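Section 6. Checking the wrist view before a simulated run

6.1 Purpose

These checks apply to every tabletop run on the Warkex simulation station, including short practice runs. They cover the wrist view only. The overhead view is covered in Section 7, and the emergency stop for the physical arm is in Section 2.

The operator who starts the run carries out the checks and signs the run sheet. If a second operator takes over partway through, the checks are repeated from step 1.

6.2 Before you begin

Load the Sonora table file and wait until the status line reads READY. Do not use a table file copied from another station. Copied files keep the old wrist offset, and the view will look right while the grasp point is wrong.

Have the run sheet open. You will need the run number (for example, 618) and the name of the scene file.

6.3 Procedure

1. Move the arm to the start pose using the menu. Do not drag it there by hand in the viewer.

2. Open the gripper fully.

3. Confirm that both fingers show at the bottom of the wrist view with open table between them. If only one finger shows, stop and reload the wrist offset.

4. Look for objects close to either finger. An object beside a finger must be recorded on the run sheet, even if it is not the object to be picked up.

5. Look at the sides and corners of the view. An object that is only partly in view still counts as an obstacle. Switch to the overhead view to find out how far it extends.

6. Save one still from the wrist view and attach it to the run sheet.

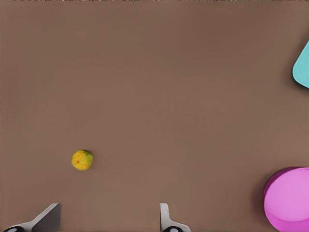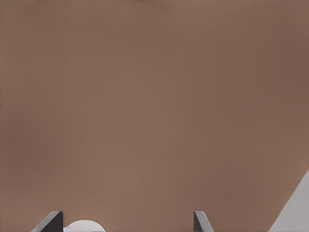

Figure 6-1. Wrist views with the gripper open. In both, an object runs out of view at the lower right (step 5). In the second, a white rounded object sits next to the left finger (step 4).

7. Set the approach speed to LOW for the first descent. You may raise it after one clean descent in the same scene.

8. Press START and keep your hand on the pause key until the fingers have closed.

CAUTION: Do not lower the gripper if either finger is over an object you cannot identify. Pause, raise the arm, and check the overhead view first. A collision in simulation does no damage, but the same motion file may later be sent to the physical arm.

Note: Soft or smeared outlines in the wrist view are normal at the standard render setting. Do not raise the setting in the middle of a batch. Stills from one batch must all be made at the same setting.

6.4 Naming and storing stills

Use the run number followed by the letter W, with no spaces — 618W, not "618 wrist final". If you save more than one still for a run, add a dash and a number (618W-2). Stills go in the batch folder with the run sheet.

Keep the stills from failed runs. A run sheet marked FAILED with no still attached will be sent back to the operator.

6.5 When to stop a run

Stop the run and mark it VOID if:

- the arm was moved by hand in the viewer after step 1
- a finger passes through an object or through the table
- the table file was changed after the run sheet was opened

Write the reason in the remarks box. "Error" alone is not accepted.

A voided run number is not used again. Take the next free number from the log.

6.6 Changes to this section

Step 5 was added in February, after operators asked whether partly visible objects had to be recorded. They do. The earlier wording, "objects in the work area," has been removed.

Send corrections to Sumaiya Jayawardena or Shafiq Rathnayake, extension 441. Requests for new scene files go to Nazareno Barbieri on form 394.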